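Keeping Time at the Table: How Households in Arnton Share Out Their Evening Chores
Student project report, Community Studies
June 27, 2025
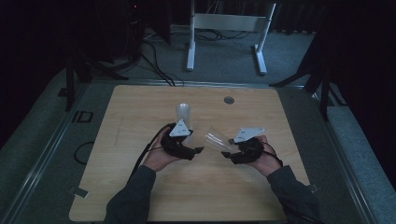 When I first chose this subject, my advisor warned me that chores would sound like a small thing to spend two terms on, and I took that as a bit of a challenge. I grew up in a house where the evening jobs were argued over every single night, and I have always wondered whether other families had found a better way. Arnton seemed a good place to ask, partly because it is where I live and partly because people here are so generous with their time (and, I should add, with their soup).

The work began in November with a paper survey. I left copies at the Priduvura branch library and at the Obi Street laundromat, and I handed out the rest door to door over several very cold weekends. In all I gave out 599 forms and got 130 back, which my advisor tells me is a respectable return for a survey with no prize attached. I had hoped for more, but I read every one of those forms twice and came to feel rather fond of them.

The survey asked who does the cooking, the dishes, the trash and the laundry between dinner and bedtime, and how that was decided. I also asked people to keep a diary for one week. The diaries gave me 546 separate entries, some of them a single word and some of them running onto the back of the page, with arrows.

The most common way of deciding was no way at all. Most households said that jobs had simply landed on someone years ago and stayed there. A good number used a written chart, usually on the refrigerator, and these were mostly families with children in grade school. Only 3 households drew lots, and I have to say their diaries were the most cheerful reading of the whole project.

I had expected the chart families to be the happiest with their arrangement. They were a little happier, but the bigger difference was whether people did their jobs at the same time. Where two or more people were in the kitchen together, the diaries complained less, even when one person was clearly doing more of the work.

There are weak spots in all this. The Nikirus apartments are hardly represented, as the front doors there are locked and I could not leave forms. People who answer a survey about chores may also be people who care a great deal about chores. If I did it again, I would ask teenagers to fill out their own form, separate from their parents, and I would start before the snow.

The blank survey and the diary sheet are in Appendix A. The tally for each question is in Appendix B.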